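How to Get a Drink Stain Out of Washable Clothes

Cola, iced tea, orange soda and sports drinks all leave a mark made of sugar and coloring. Most of it comes out of cotton and polyester if you treat it before the garment gets hot. This page covers everyday washable clothes. Wool, silk and anything with a "dry clean only" tag need a different method.

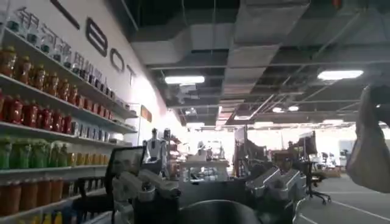
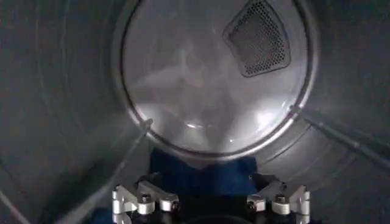 What you need

Cold running water
Liquid laundry detergent
White vinegar
Oxygen bleach powder (check that it is marked safe for colors)
A soft toothbrush
A clean white cloth or paper towels
A bucket or a deep sink

Step 1. Blot

Press a dry cloth onto the spill and lift. Turn to a clean part of the cloth and press again until no more color comes off. Do not rub. Rubbing pushes the drink into the weave and makes the spot wider.

Step 2. Rinse from the back

Turn the garment inside out and hold the stained area under cold water, so the water runs through from the wrong side. Keep it there for 2 minutes. A thick sweatshirt may need longer. Squeeze the water out without twisting.

Do this even when the drink was a clear one. Lemon soda and tonic dry without a color, then turn yellow or tan weeks later when the sugar browns.

Step 3. Work in detergent

Put enough liquid detergent on the spot to cover it and brush gently from the outside edge toward the middle. Leave it for 11 minutes. Detergent that dries on the fabric is hard to rinse out, so add a few drops of water if the edges start to look dry.

Step 4. Vinegar for tea and cola

Mix 300 ml of cold water with two tablespoons of white vinegar. Dip the cloth in the mixture and dab the spot, then rinse. Skip this step for milk drinks, which need only cold water and detergent.

Rinse all the vinegar out before going on. Never use vinegar together with chlorine bleach.

Step 5. Soak if you can still see it

Red and orange drinks are the stubborn ones. Dissolve the oxygen bleach in a bucket of water, using the amount on the package and the warmest water the care label allows. Put the whole garment in, not just the stained part, so that any fading is even. Test an inside seam first on dark colors.

Leave it for seven hours or overnight. If the water has gone cold and the stain is lighter but still there, mix a fresh batch and soak again.

Step 6. Wash

Wash on the normal cycle with your usual detergent. Give the item some room. A shirt wedged into a full load does not get rinsed well, and leftover detergent can leave a stiff gray ring where the stain was.

Step 7. Check before drying

Take the garment to a window and look at the spot while it is still damp. Wet fabric hides pale stains, so pull it flat and look from both sides. If any color is left, go back to Step 5. Dryer heat sets sugar and dye, and after that the chance of getting it all out is small.

When you are unsure, hang the item up to air dry. You can always tumble it later.

Old stains

For a stain that has already been dried, start with a long cold soak in plain water, overnight if possible. Then follow the steps from Step 3. Expect to repeat the soak two or three times. Some old tea stains fade to a faint shadow and stay that way.

Common questions

Does salt help? It soaks up liquid on a fresh spill, but a paper towel does the same job with less mess.

Can I use club soda? Yes, if it is what you have at the table. Plain cold water works as well.

What about hot water? Save it for the soak, and only if the label allows it. Start every drink stain cold.

Is dish soap all right? A drop is fine for hand treatment. Rinse it out fully before the garment goes into a washing machine, or you will have suds on the floor.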